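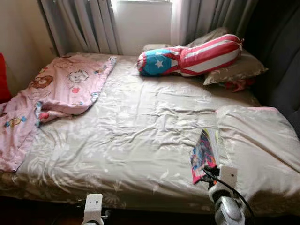 Why does my planner return a different arm path each time for the same goal?
Sampling planners such as RRT pick random points, so every run gives a new path. Fix the random seed if you need repeats.

Primdale_dev
I set the seed to 71 and it still happens. The start and goal joints are the same in the log. The planner node is stock, release 3 of the Zustham stack, and I call it from a Python script. Anything else I should check?

flillham
Check your stop condition. If the planner stops on a time limit, a busy CPU gets through fewer samples and you end up with a different path even with the same seed. Set a fixed iteration count instead. Also turn off parallel planning, the threads finish in whatever order they like.
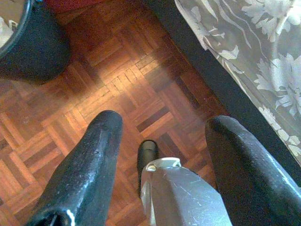 After that, compare the collision map between runs. If it is rebuilt from live depth data, it will differ by a few cells and so will the path. Save one map to disk and plan against it while you test.

bustamante69
had the same thing, went back to the old version and it stopped. didn't look into why

Primdale_dev
It was the time limit. With the iteration count fixed I get the same path in all 107 runs.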